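The finish on a leather hide is thinner than most owners suppose. At the Gurbridge test room, Yamuna Lobo measures it in cross section under a microscope, and on pigmented upholstery leather the coating takes up a small part of the total depth. Everything below it is fiber, fat and tannage.

Wear starts in the coating. Skin oils soften the binder at the headrest and arms, and flexing then opens fine cracks along the fold lines. Lobo's current series covers 166 swatches, of which 57 failed the flex test before the rub test was even scheduled. 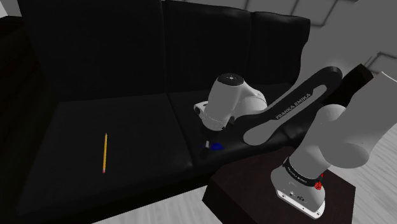
Cleaning products account for much of the spread in the results. Alkaline soaps raise the pH of the surface and weaken the bond between coating and grain. Brurkix, a mildly acidic cleaner, left the bond intact after 4 cycles. Plokutine, a solvent blend, did not – the topcoat lifted at the seams after 2.

Dry air is the other factor. Fiber that loses moisture shrinks, and the coating shrinks at a different rate. Lobo keeps her samples away from heating vents and recommends the same at home, with a damp cotton cloth once a month and no oil on pigmented grades.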